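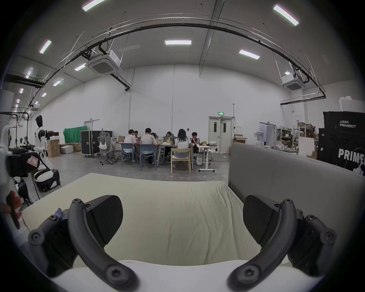 読了時間：3分

ホーム　船旅　ツアー　採用　お問い合わせ

川船ホテル「ゴルタ」客室・ラウンジスタッフ募集（短期・住み込み）
7/7/19　文：ダレル船旅 採用係
印刷する｜メールで送る

急ぎの募集です。今季の欠員補充。川船ホテル「ゴルタ」（Golta）の客室係とラウンジ係、あわせて3名。出航が迫っているので、読んだらすぐ応募してもらえると助かります。

ゴルタは全長67メートル、カンポス港を出て上流のフラークウッドまで行って戻る6泊7日の船です。昼は岸の村に寄り、夜は係留して静かに過ごす、そういう旅。派手なショーもカジノもなし。お客様は満室で96名、年配のご夫婦とリピーターの方が中心です。本を読みに来る方もいます。

仕事の中身
客室係：朝の清掃、ベッドメイク、夕方のターンダウン、リネンの積み下ろし。港での積み込みは全員でやります。けっこう重いです。
ラウンジ係：朝食と午後のお茶の給仕、バーの補助、寄港地案内の配布。英語は簡単な受け答えができれば可。フランス語ができる方は歓迎、手当は別途相談。
どちらも週1日休み、寄港日は交代で上陸できます。フラークウッドの朝市はおすすめ。

待遇
時給は1025円から。経験者は面談で決めます。食事3食つき、個室ではなく2人部屋。乗船中の寝具と制服は貸与。カンポス港までの交通費は片道4000円まで支給、領収書を忘れずに。契約満了まで勤めた方には復路の分も出ます。途中下船の場合は出ませんので、そこは了承してくださいい。
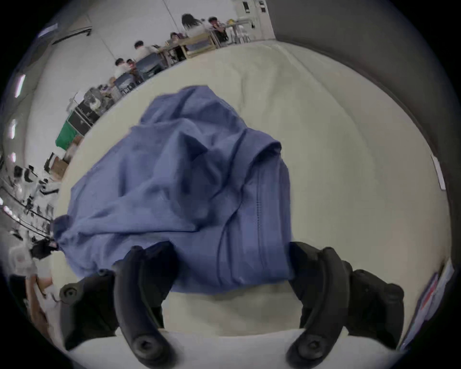
乗組員の部屋は狭いです。先に言っておきます。二段ベッド、引き出し各自ひとつ、窓は小さい丸窓。荷物は柔らかいバッグ1つにまとめてください。硬いスーツケースは置き場がありません。客室係の研修は初日の午後、まずお客様の衣類の扱いから。写真の青い服のようにくしゃっとなったまま置いてあるものは、勝手に片付けず、軽くたたんで同じ場所に戻す。ポケットの中は見ない。クリーニングの依頼票があるときだけ預かります。ここを間違えると苦情になるので、しつこくやります。

応募できる方
18歳以上。泳げること（25メートルで可、泳法は問いません）。階段の上り下りが一日中続いても平気な方。船酔いは川なのでまず心配ないけれど、風の強い日は多少揺れます。接客経験はあれば優遇、なくても可。カップルでの応募もありますが、同室の保証はできません。喫煙は上陸時のみ。

乗船期間
7月下旬から秋のシーズン終了まで。全期間乗れる方を優先、前半だけの希望も相談にのります。出航の前日に港へ集合、安全訓練を受けてもらいます。救命胴衣の着け方、避難の経路、無線の呼び出し方。欠席した方は乗れません。

応募方法
「お問い合わせ」ページから、件名に「ゴルタ応募」と入れて送ってください。必要なのは氏名、年齢、希望の係、乗れる期間、これまでの仕事を数行。写真は不要。履歴書は面談のとき持参で結構です。面談はカンポスの事務所か電話で、30分ほど。合否は面談後なるべく早くお知らせしまします。

決まり次第しめきり。電話での問い合わせは港の作業中は出られないことがあります。その場合は留守電に名前と番号を残してください、夕方に折り返します。

印刷する｜メールで送る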